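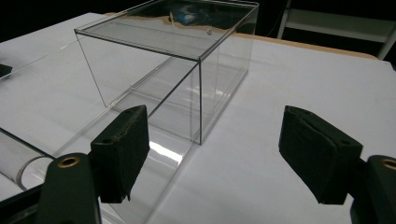 Figure 2. Clear rectangular acrylic box on a white tabletop.

3.2 Storage conditions and loss of labels

The second part of the survey dealt with how small museums keep objects that are not on display. Staff at the 9 sites in the Garkier district were asked to list every container in their back rooms, what it was made of, and whether it carried a readable label. The lists covered 3,575 containers. Of these, 1,892 held at least one object with no label of its own, so that the label on the container was the only link to the register.

Cardboard was the most common material at every site except Ponce, where most of the cardboard had been replaced after a roof leak. Clear boxes (Figure 2) were used mainly for shell, beadwork and small ceramics. Staff at Ponce and Skasulness said they opened clear boxes less often during checks, but we did not measure this and the remark should be read with care.

Labels failed in three main ways. Adhesive dried out and the label fell off, ink faded, or a container was reused and the old label was left in place. The third was the hardest to find. At Pravum, Ladi Adeyemi compared 200 containers with the register line by line and found older numbers still showing under newer ones - in several cases both numbers belonged to objects in the same room.

Sites that wrote the register number in pencil on a card inside the container had fewer unmatched objects than sites that used outside labels only. The difference held when Ponce was left out. It did not hold for textiles, which were often moved between shelves for airing and put back in a different order.

Room temperature was recorded each January and July, but the loggers at two sites stopped working and those readings are not used here. Binta Idahosa coded the written comments, and a second reader checked a portion of them. Disagreements were mostly over whether "old number" meant a former register or a dealer's mark - these were coded as unclear and left out of Table 4.

3.3 Registers and staff time

Every site kept a paper register.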